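Paño de cocina

El paño de cocina, llamado también trapo, repasador o limpión según el país, es una pieza de tela, por lo general rectangular, que se emplea para secar la vajilla, limpiar superficies, cubrir alimentos o sujetar recipientes calientes. Forma parte de la ropa de casa, junto con manteles, servilletas y delantales.

Denominaciones

En España se usan paño y trapo de cocina. Repasador es la forma habitual en Argentina, Uruguay y Paraguay, mientras que en Colombia y otros países se oye limpión. La palabra bayeta se reserva en España para el paño absorbente de limpieza, que suele ser más pequeño y no se destina a secar platos.

Materiales y tejidos

Los materiales más comunes son el algodón, el lino y las mezclas de ambos. El lino se seca pronto y deja poca pelusa, por lo que se prefiere para la cristalería. El algodón absorbe bien y resulta más barato. Desde finales del siglo XX se venden además paños de microfibra, hechos de poliéster y poliamida.

En cuanto al tejido, se distinguen el liso o tafetán, el de nido de abeja, con pequeñas celdas en relieve que aumentan la superficie de contacto, y el de rizo, semejante al de las toallas. El gramaje varía mucho: un rizo de 400 gramos por metro cuadrado retiene bastante agua, pero tarda en secarse y ocupa más en el cajón.

Color y acabado

Los paños claros admiten lavados a temperatura alta y muestran enseguida la suciedad. Los oscuros, marrones, granates o grises, disimulan las manchas de café y de salsa, aunque pueden desteñir en los primeros lavados. El borde se remata con dobladillo simple o doble. Muchos llevan una presilla en una esquina para colgarlos.

Etiquetado

La etiqueta suele ir cosida a un lado o en el dobladillo e indica la composición y las instrucciones de lavado. En la Unión Europea la composición de fibras es obligatoria; los símbolos de cuidado son de uso general. La tinta se borra con el tiempo, y en su guía de ropa de casa Glenys Whitelaw aconseja apuntar la temperatura de lavado antes de que deje de leerse.

Uso y conservación

Conviene separar los paños de secar vajilla de los que se pasan por la encimera. Un paño húmedo y arrugado tarda más en secarse que uno extendido, y el olor a humedad aparece antes. Se lavan sin suavizante, que reduce la absorción, y se cambian a diario si la cocina tiene mucho uso. Para guardarlos se doblan en tres a lo largo y después por la mitad, o se enrollan. Los que ya están gastados pasan a limpiar suelos, ventanas o zapatos.

Véase también: bayeta, delantal, manopla de cocina, mantel.
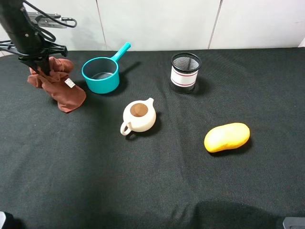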